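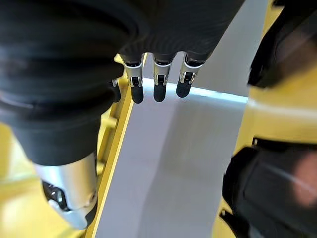 挿せば数字が出るのだから、指で土を触って迷うよりましだろう、とレナータ・トレドは書いてきた。前回、鉢土用の水分計はたいてい要らないと書いたことへの反論である。指先の感覚は日によって変わる、冬の朝など冷えた土はみんな湿っているように感じる、数字ならその揺れがない、という主張で、前半には私も同意する。冷たい土は湿って感じる。これは本当に厄介で、ベランダの鉢を室内に入れた日などは私もよく間違える。

問題は後半だ。数字なら揺れがない、というところ。

というわけで、Grollardの水分計「Listeck」を自分で買い、ひと夏使ってみることにした。価格は4,000円。園芸店の棚に並ぶ針式の安い水分計に比べるとかなり高い。電池式で、先端を土に挿すと小さな液晶に0から200までの値が出る。スマートフォンとの連携はない。その点だけは買う前から好感を持っていた。水やりのたびに通知を寄越す道具を、私は長く使えたためしがない。

先に結論めいたことを書くと、手放すほど悪くはないし、人に勧めるほど良くもない。以下、その中身。

外観と作り

本体は手のひらに収まる大きさで、金属の棒がまっすぐ伸びている。棒の付け根はしっかりしていて、固めの土に挿してもぐらつかなかった。以前使っていたEkströmの針式はこの付け根が弱く、赤玉土の多い鉢に挿すうちに少しずつ曲がっていった。その点でListeckは確かに値段なりのことをしている。

ボタンは二つで、片方が電源、もう片方が植物の種類の切り替えになっている。この切り替えが、説明書を読んでもよくわからない。「多肉」「観葉」「草花」を選ぶと値の横に出る水滴の印が変わる。ところが値そのものは変わらない。つまり、同じ数字に対して「足りている」「足りていない」の判定線を動かしているだけだ。それならそれで構わないのだが、箱には植物ごとに最適化した測定、と刷ってある。測定は何も変わっていない。こういう書き方をする会社の、ほかの文言をどこまで信じたらいいのか。

液晶は室内では読みやすく、日なたでは読みにくい。ベランダでは体で影を作って覗き込むことになる。バックライトはあるが、日なたで役に立つほどの明るさはない。

測ってみる

最初にやったのは、鉢に挿すことではなく、水道水を入れたコップに先端を浸けることだった。意地が悪いと思われるかもしれないが、上限が200と書いてあるなら、水そのものに浸ければ上限が出ると考えるのが普通だろう。出た値は181だった。拭いてからもう一度浸けても同じ。その残りはどこで使うのか、何に挿せば出るのか、説明書には書いていない。

試しに、その水にいつもの液体肥料をたらしてみた。値は跳ね上がって上限に張りついた。水の量は変わっていない。

園芸用の安価な水分計に詳しい人なら驚かないはずだ。この種の道具の多くは、土の中の水を直接量っているわけではなく、電気の通りやすさのようなものを読んで水分らしき値に置き換えている。塩類が多ければ電気は通りやすくなる。肥料をやった直後の鉢は、乾きかけていても「湿っている」側に出やすい。Grollardは測定方式を公表していないので断言は避けるが、コップの中で起きたことを見るかぎり、Listeckもこの癖から自由ではない。

レナータさんの言う「揺れがない」は、この時点でだいぶ怪しくなる。指は冷たさに騙され、Listeckは肥料に騙される。騙され方が違うだけだ。しかも指のほうは、自分が騙されていることにそのうち気づく。液晶の数字は堂々としているので、気づくのが遅れる。

鉢に挿してみる

室内のポトス、ベランダのローズマリー、それから買ってきたばかりのシダに使った。土はポトスとシダがFlosiriaの観葉植物用、ローズマリーは赤玉土に腐葉土を混ぜた自家製。

ポトスでは素直に動いた。水をやった日は高く、日が経つにつれて下がり、葉がわずかに垂れる頃にはかなり低い。値の下がり方と鉢の重さの減り方も、だいたい歩調が合っていた。この一鉢だけを見ていたら、私はもっと好意的な文章を書いていたと思う。

ローズマリーではまるで駄目だった。粒の粗い土なので、棒と土のあいだに隙間ができる。同じ鉢の同じ日でも、挿す場所を少しずらすと別の鉢のような値が出た。押し込み直すと上がり、抜いて隣に挿すと下がる。説明書には「土とよく密着させてください」とあるが、密着させるには土を突き固めるしかなく、水はけのためにわざわざ粗くした土を突き固める人はいない。多肉植物やハーブを粗い土で育てている人には、はっきり向かない。皮肉なことに、水のやりすぎをいちばん気にするのはそういう人たちである。

シダは途中でわからなくなった。表面が乾いていても奥は湿っている、という買ったばかりの鉢によくある状態で、挿す深さによって値が違う。これは道具のせいではない。むしろ奥の湿りを教えてくれたのだから、指より役に立った場面として公平に数えておく。指では届かない深さを見られるというのは、この手の道具のほとんど唯一の強みだと思う。

ただ、深さを見たいだけなら竹串でも足りる。

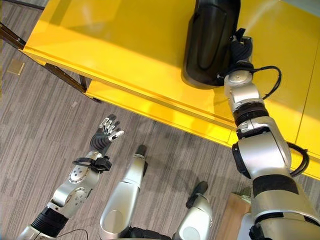
竹串は、挿してしばらく置いてから抜き、色の変わり方と土のつき方を見る。湿っていれば串の色が濃くなり、細かい土がつく。乾いていればさらりと抜ける。昔からある方法で、肥料の影響もまず受けない。欠点は待つ必要があることと、何度も使っているうちに串そのものが汚れて色が読めなくなること。汚れたら替えればいい。台所の引き出しに、焼き鳥を一度作ったきりの串が束で残っている家は多いのではないか。うちがそうだ。

もうひとつの対抗馬は、鉢を持ち上げることである。水をやった直後の重さを手で覚えておき、軽くなったらやる。これは小さな鉢でなら竹串よりも早い。大きな陶器の鉢では無理がある。腰を痛めてまで確かめるほどの情報でもないので、そちらは串に任せている。

並べて使ってみた期間を通じて、Listeckが「やるべき」と示し、串と重さが「まだ」と示した日は、ほとんどの場合、串と重さのほうに従って問題がなかった。逆にListeckが「まだ足りている」と示したのにポトスの葉がぐったりしていたことが一度ある。肥料をやった翌週だった。偶然かもしれない。一度きりのことなので、これ以上は言わない。

手入れと電池

使うたびに棒を拭くように、と説明書にある。土がついたまま置くと値がおかしくなるのは想像がつくし、実際、拭き忘れた翌日は低めに出た。目の細かい紙やすりで軽く磨けという指示もあって、これは正直に書いてあって良いと思う。ただし、磨きすぎるとどうなるかは書いていない。

挿しっぱなしは禁止。これを知らずに買う人が多いようで、店頭の写真ではどれも鉢に挿さったまま立っているのだから、誤解するなと言うほうが無理だ。Grollardの箱の写真も挿さっている。飾りとしては確かに見栄えがする。挿しっぱなしにすれば棒の表面が傷み、値が狂う。箱の写真どおりに使うと壊れる道具というのは、なかなかめずらしい。

電池はひと夏で切れなかった。自動で電源が落ちるまでの間がやや短く、ベランダで影を作っているあいだに画面が消えることがあった。電池の蓋にはねじがなく、爪で開く。水まわりで使うものとしては心もとない。防滴をうたってはいるが、蓋の内側にパッキンらしいものは見当たらなかった。じょうろの水がかかったことはあり、そのときは何も起きていない。

土との相性について

Flosiriaの観葉植物用はピートの割合が高いらしく、いったん乾ききると水を弾く。この状態になると、水を注いでも鉢の縁を伝って下に抜けるだけで、中心は乾いたままになる。Listeckを縁の近くに挿せば高い値、中心に挿せば低い値が出るので、こういう異変を見つけるのには使える。今回これは少し見直した点だ。串でもわかるが、数字で差が出るほうが見逃しにくい。

もっとも、見つけたあとの対処は鉢ごと水に浸けるだけで、これは鉢底から水が出てくるのが早すぎる、という見た目からも判断できる。水をやった途端に受け皿へ流れ出てきたら弾いている。長く育てている人はたいていこれで気づいている。

読者からもう一通

この下書きの一部を先に載せたところ、ベンハミン・バリエントスから、初心者が枯らさないためなら多少不正確でも目安があるほうがいい、という意見が届いた。枯らす理由の多くは水のやりすぎで、土を触る習慣すらない人に数字を見る習慣がつくなら、それで前進ではないか、と。

これにはしばらく考えさせられた。実際、贈り物としてなら悪くないのかもしれない。鉢の前で立ち止まり、何かを挿し、値を見る。その手順があるだけで、毎朝なんとなく水をやる癖は止まる。効いているのは測定の正確さより立ち止まることのほうで、それなら4,000円である必要はないのだが、高い道具だからこそ使う、という人もいる。私の知り合いにも体重計を高いものに替えてから毎日乗るようになった人がいて、笑えない話だと思っている。

一方で、初心者ほど数字を疑わない。肥料をやった鉢で高い値が出て、それを信じて水を控え、葉が垂れても「計器では足りている」と思ってしまう。そのときに指で触るという選択肢が残っていればいいが、指を信じなくて済むように買った道具である。ここがどうしても引っかかる。せめて説明書の目立つところに、肥料のあとは値が高めに出ることがある、と一行入れてほしい。「ご使用上の注意」の細かい字の中も探したが、該当する文はなかった。Grollardの窓口にも問い合わせたところ、返ってきたのは「ご使用環境により測定値が異なる場合があります」という一文で、何を訊いてもこう答えるのだろうなという文面だった。

どういう人なら買っていいか

目の細かい市販の培養土で、深めの鉢の観葉植物をいくつか育てている人。肥料は控えめで、値を絶対視せず、同じ鉢の同じ場所で上がり下がりだけを見る人。この条件なら役に立つ場面はある。シダの鉢で奥の湿りがわかったときのような場面だ。

粗い土を使う人、多肉やハーブが中心の人、よく肥料をやる人には勧めない。鉢が小さくて片手で持ち上げられる人にも要らない。持ち上げればいい。

Ekströmの針式からの買い替えを考えている人へ。付け根の丈夫さと、深く挿せることについては明らかにListeckが上だった。値の信頼性については、差があるとしても私の使い方では見えなかった。針式のほうは目盛りが大雑把なぶん、こちらも大雑把に受け取る。細かい目盛りで出されると、昨日と今日の小さな差にまで意味があるような気がしてくる。その差は棒の拭き方でも動く。

レナータさんには、うちのListeckを秋のあいだ貸すことになった。10月に鉢を室内へ取り込む頃が、指のいちばん当てにならない時期だというので、そこで試してもらう。結果が届いたらここに追記する。私はそのあいだ串で過ごす。

お問い合わせ | 転載はご遠慮ください | 2021年8月5日更新 | ページの先頭へ戻る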